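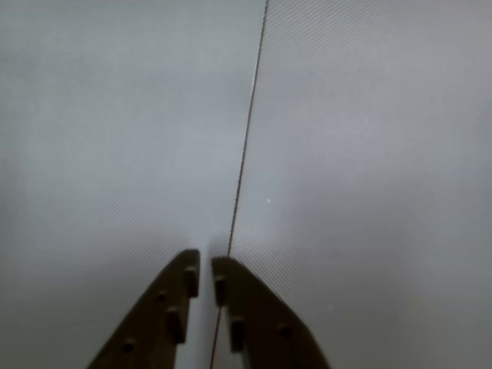

A reader in Burville wants to know why a gripper would report a good hold with nothing between its fingers, and whether that counts as a safety fault or just a nuisance. Great question, and I've spent most of May on it, so have a thread!

Print | E-mail this thread

Short version: both. Our Oneo gripper decides it has hold of something when the motor current goes up. Thin things hardly push back at all, so the threshold for them has to be set very low. Set it low enough and a bit of stiffness in the joint looks exactly like a grip.

We found it in the Shao logs. Out of 3,000 closes on the long run, 1,069 were marked "held" with the fingers further shut than the part would allow. One thousand and sixty-nine! I read that line, went and made tea, and read it again.

The stiffness was a dry pivot on one finger. Fifteen minutes with the cover off and you could feel it with your thumb, a lovely little gritty catch just before the fingers meet. I was far too pleased about this.

So where's the safety bit? The arm believes it's carrying something, so it moves off at carrying speed, and the part is still lying wherever it was. With thread, who cares. With batteries I care a lot.

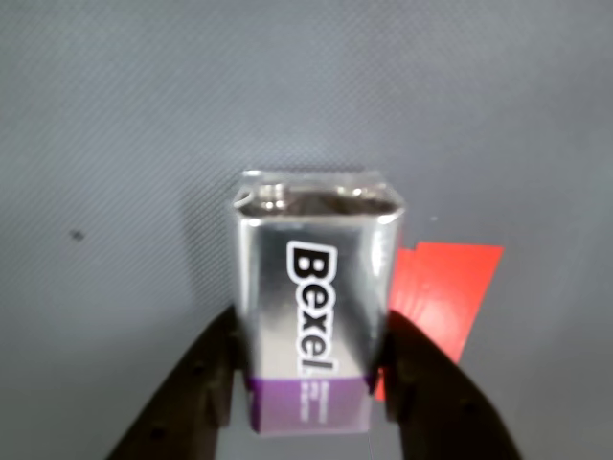 9-volt battery in the fingers, terminals up.

Both terminals on a 9-volt are at the same end, right next to each other. Leave one lying where it shouldn't be, let a stray bit of wire fall across the top, and you've got a short and a hot battery. We didn't get one. We did get a battery left behind in the wrong spot 4 times before anyone stopped the run.

Which was me, late as ever, at ten past six in the evening – I'd assumed the first one was my own clumsy placing. Please don't do that. Stop at the first one.

What we've changed: a "held" signal now needs the current AND a finger gap that makes sense for the part. If they disagree, the arm stays put and beeps. It's a horrible beep and I love it.

Also, wire and batteries no longer go in the same run, and spare 9-volts wait in the tub with their caps on.

Flestel sent a new pivot and a note on greasing it, and I've put the greasing on the weekly sheet next to the finger check. If you run the same gripper, close it slowly by hand with the power off and feel for that catch!

Next job is finding out how small the gap can get before the new check starts complaining about good grips. Fine wire first. More when I've got numbers.

Print | E-mail this thread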